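**Gronbridge Wrist Recorder Kit, second version**

The Wrist Recorder Kit is a set of parts and software for people who collect examples for a learning system with a robot arm. It mounts between the arm and a two-finger gripper, and it writes the camera view, the joint positions and the gripper opening into one file with one common clock. The person who guides the arm does not need to look after the recording. A foot pedal starts the example and the same pedal ends it.

We sell it to laboratories and small companies which already have an arm and want to begin collecting in the same week. If you do not have an arm yet, please write to us before you order, as not every wrist flange is supported.

## What is in the box

- 2 small wrist cameras with a fixed lens
- Mounting plate and spacer ring
- Foot pedal with a 2 m cable
- Recorder unit with power supply
- Cable clips and a set of screws (metric)
- Printed guide for the first setup

The storage disk is not included. You can use any disk that fits the slot, but slow disks will drop pictures when both cameras are on.

## Choosing the model

| Model | Examples before export is needed | Live preview | Second arm |
|---|---|---|---|
| Pravia | 2000 | yes | no |
| Wynne | 4000 | yes | yes |

The two models use the same cameras and the same plate. A Pravia can be changed to a Wynne later with a license key, and the examples you already have will stay readable.

## Marking good and bad examples

After each example the recorder waits for a mark: keep, discard, or keep as failed. We advise to keep the failed ones in a separate folder and not to delete them. Many of our customers train first with the good examples only, and then they come back to the failed ones when the system has difficulties with one step.

Marks can be changed afterwards in the Brakmont viewer, which is delivered with both models. The viewer also shows the gripper opening as a line under the video, so it is easy to find the moment of contact. Iolo Penry wrote the export part of the viewer, and he answers the technical questions about file formats himself.

## Installation notes

Fix the plate first, then the cameras, then the cables. Leave enough free cable at the last joint, and turn the wrist slowly through its full range by hand before you switch on the arm. The calibration sheet must lie flat. If you have moved a camera, even a little, please repeat the calibration and start a new session folder.

Since the April update, the recorder refuses to start if the two clocks differ. Restarting the unit solves it in most cases.

## Choosing objects and tasks

A good first collection has few objects and many starting positions. Pick things with one clear part to act on, and put them on a plain cover so that the edges are easy to separate from the background. A food-storage container on a smooth brown sheet is a suitable beginning: the gray clips on its two sides and the thin folding handle in the lid give several small tasks with one object. Watch the light on glossy lids, because a strong reflection can wash out part of the handle well, and then move the lamp before you record the next group.

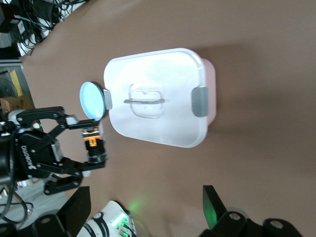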